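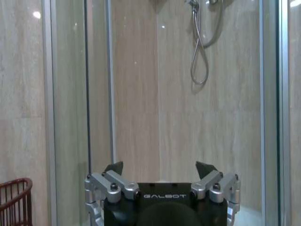 I've been going back and forth on this ever since the river came up in Lerncombe, and I'd love to hear from people who have been through it, because my sister-in-law says one thing and the Porkura newsletter says another. Porkura is asking for families on the Pruvomville side to take in people who can't go home yet, and they say 2,000 households are still out of their houses. When I filled in the form it asked about stairs, pets, parking, and then a whole page on bathrooms, which made me stop and look at ours properly for the first time in ages. It's a glass-walled shower with beige stone-look tile, very nice if you're steady on your feet, and I'm wondering whether that rules us out for an older couple or whether I'm overthinking the whole thing. My other question, and maybe the bigger one, is whether hosting is really what people want. Would we do more good by sending the money and letting folks choose for themselves?
Posted by charito_seb

Hi Charito, and bless you for even asking. We hosted after the last flood, a mom and her two boys, and I would do it again tomorrow. Please don't let the bathroom put you off! The placement people go over all of that with you on the phone, and they're very good at matching. If an older couple isn't right for your house they'll tell you so, and there will be a young family who would be thrilled with it. What I wish I'd known is how long it goes on. We said three weeks and it ended up being six months, and by the end we'd had birthdays and report cards and a broken wrist together. I still get a card every Christmas.
Posted by Kenneth Lagman

Kenneth, that's a lovely story, but I'm going to be the grump here. I was on the other side of it. We lost the ground floor on Adams Street and were placed with a very kind family for a while, and kind as they were, I never once felt I could leave a cup in the sink. You're a guest at the worst time of your life and you have to be a good one, every single day. What changed things for us was a grant of $2,000. It didn't fix the house, but it let us put a deposit on a rental close to the kids' school, and I slept that night. So my vote is cash, every time.
Posted by rey_abella

Rey, I hear you, and I'm sorry it was like that. I do think it depends on whether there's anything to rent. Last I heard there wasn't a spare apartment anywhere near Lerncombe, and money can't conjure one up.
Posted by Kenneth Lagman

That's a fair point about rentals. I'd still say ask people. We were never asked, we were handed a slip with an address on it.
Posted by rey_abella

I handle intake calls a couple of evenings a week, so let me jump in (speaking for myself here, please don't quote me at anybody). Rey, people are asked now. It's the first question on the sheet: would you prefer a room, a payment, or help staying put? Plenty say help staying put, and then what they need is a dehumidifier and somebody to argue with the insurance company. The ones who say a room tend to mean a room for a short while, close by, with a door that shuts. Charito, on the shower, mention it when they call you. Say whether there's a step up and whether there's anything to hold on to. It goes in the notes and that's the end of it.
Posted by Angelica E.

Thank you all so much, this is exactly the sort of thing I was hoping for. Rey, your post stayed with me all through dinner. I read it out loud to my husband and he said he'd have felt just the same, he can't even relax at his own brother's place.

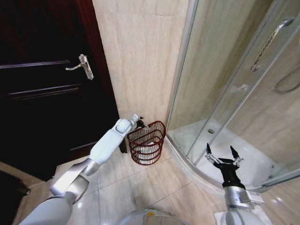
So what we're leaning toward now is telling Porkura we can do short stays only, with an end date everybody knows going in, and putting what we'd set aside for the summer trip into the cash fund as well. Is that a cop-out? I keep thinking that a family who knows they're only with us until a certain day might feel less like they owe us something. Or they might spend the whole time worrying about where they're going next. I really can't tell, and I'd welcome anybody's thoughts.
Posted by charito_seb

Not a cop-out at all. Short stays are what we run out of first.
Posted by Angelica E.

I'll disagree a little with Angelica there, with great affection. Being moved three times is hard on children. My neighbor's grandkids went from a church hall to a spare room to a motel out by the highway, and the little one stopped unpacking her backpack. If you do short stays, Charito, please ask where the family is headed afterward and don't agree to a date until somebody can tell you. You're allowed to ask. And do give to the cash fund if you can manage both, I did, and they sent a very decent letter back saying what it was spent on.
Posted by Lionel Mottram

Lionel, no argument from me. I'd put that question in writing, too.
Posted by Angelica E.

Okay, I can live with all of that. Charito, if you do get a family, show them where the cups go on the first day and then go out for a long walk.
Posted by rey_abella

Rey, I will! They're calling me back Thursday evening, and I've got Lionel's question written on the pad by the phone.
Posted by charito_seb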